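Codport 0.4 and the timestamp thing

I promised a post about Codport back in December and then spent most of the summer fixing it, so sorry to the two of you who asked. Codport is the little logging layer Sidra Sandhu and I write for our arm work. It takes every camera stream plus the joint states and glues them into one episode file you can replay later. Simple! Except the clocks never agree.

Tape grid, tennis balls, the usual.
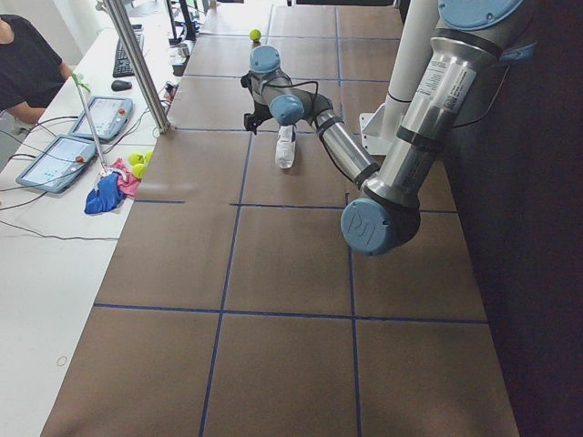
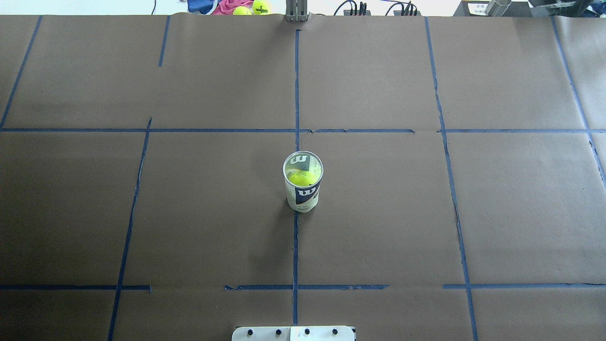
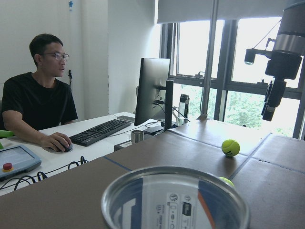
So, the clocks. Each camera driver stamps its images when they land on the host, and the joint states get stamped at the controller. I'd always assumed the gap was tiny. Then Zarmeena Sial ran her replay checker (Vovuder, her name, don't ask me) over one long episode and found 3,692 images where the nearest joint state was more than 10 milliseconds off. In 1,775 of those the wrist camera was the culprit, which stung a bit as I wrote that driver.

You really notice it when the arm moves quickly. The policy learns from a picture of where the gripper was, paired with a pose of where it is now, and then it hesitates over the ball like it's forgotten its keys.

What we do now is estimate an offset per camera at startup — wiggle the wrist, track the motion in the images, line that up against the joint velocities — and write the offset into the episode header. The raw stamps stay as they were. Sidra was very firm on that and she was right, I'd have overwritten the lot. Startup takes roughly 30 seconds longer, so grab a cuppa.

Old episodes still load, but you'll get a warning in a rather angry colour. The converter is in the tools folder. It doesn't handle the Flurkummont format yet, I know, I know.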